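Ticket 2000-173
Site: Vanham, staff kitchen bench
Raised by: Ladi Osagie
Priority: medium (was low)
Status: open

Arm stopping mid-job on the sachet round again. Third shift running. Error 96, grip timeout, then it just sits there till somebody clears it on the panel.

Tried so far: restart, re-home, grip force down a notch. Restart holds for a bit then same again. Not tried new finger pads, none on site.

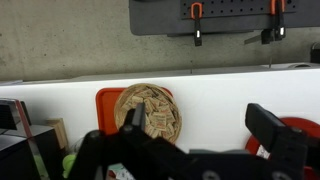
What bothers me more is the knock-on. Mornings crew used to do the refill by hand, took minutes, they had a chat while they did it. Now that slot's gone off the rota and whoever is nearest has to drop what there doing and go and reset it. Twice it was someone who's never been shown the panel. Can Kondunow do a short session for both shifts, not just leads?

14:20 - Kondunow rang back. Want the log, last 300 picks. Sent.

15:05 - they say timeout value is set for the bigger packs we had at Skadach, never changed for here. Will push new settings tonight.

Next morning - new settings on. One stop before break, same code. Leaving ticket open. Refill slot back on the rota by hand untill this is sorted, agreed with both leads. Still need a date for the training pls.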